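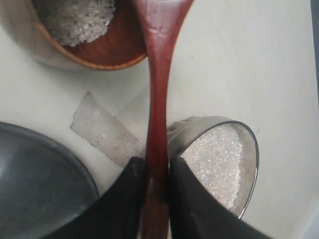

Wooden spoon, a bowl and a couple of cups.

Living with a second-hand barometer
Posted by Glykeria Karamanlidis, September 22, 2018

Sooner or later someone in the family dies or downsizes and you inherit the barometer. Mine is a brass-cased Tidetti, number 3602 on the back, and it spent its first month in my hallway forecasting a cyclone.

First, work out which sort you have. The old stick type holds a column of mercury in a glass tube, as the first ones did in Italy in the 1640s. If yours is long, heavy and makes a metallic click when tilted, leave it upright, open a window if anything has leaked, and ring a restorer. Don't vacuum mercury. The vacuum cleaner will spread it through the house and you'll have to throw out the vacuum cleaner as well.

The round kind with a dial is almost certainly an aneroid, a French idea from the 1840s. Inside is a thin metal capsule with most of the air taken out. The weather squashes it, a lever or chain passes the news along, and the needle moves, provided no one has oiled it. My grandfather oiled ours every August.

Setting it
Look up the sea-level pressure for your nearest weather station on a calm day. Find the small screw at the back and turn it very gently until the needle agrees. My place is 186 metres up, and I spent a whole evening on the arithmetic before noticing that the screw takes care of it.

Tap the glass with one fingertip before reading. One fingertip, not the knuckles.
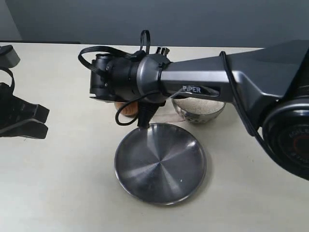 Marwan Twal writes that his won't hold its setting and drifts low within 2 days of every adjustment. He has tried three different walls and a stern talking-to. If it drifts that quickly, the capsule has probably sprung a leak, Marwan, and no wall will fix it. A replacement costs more than most barometers are worth, so it depends how fond you are of the thing.

Where to hang it
Any inside wall out of the sun will do. Air pressure is the same in the hallway as it is on the verandah, a fact I have now explained to every visitor over sixty. Keep it away from the heater and the stove, as warmth can nudge the metal parts. Use a proper screw into a stud. My Jullby adhesive hook was rated for far more than the barometer weighed and let go at three in the morning.

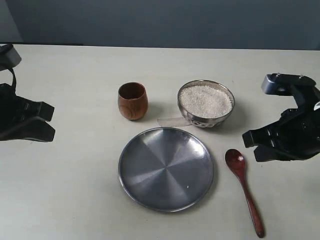
CLEANING

Dry microfibre cloth on the glass. If it's sticky, dampen the cloth and keep water well away from the rim. Skip the brass polish on the dial: the silvering is thinner than you'd think, and the word "Fair" came off mine in 20 seconds. It now reads Stormy, Rain, Change, Very Dry, and a smear.

Wooden cases like a little beeswax once a year. Lacquered brass wants dusting and nothing else.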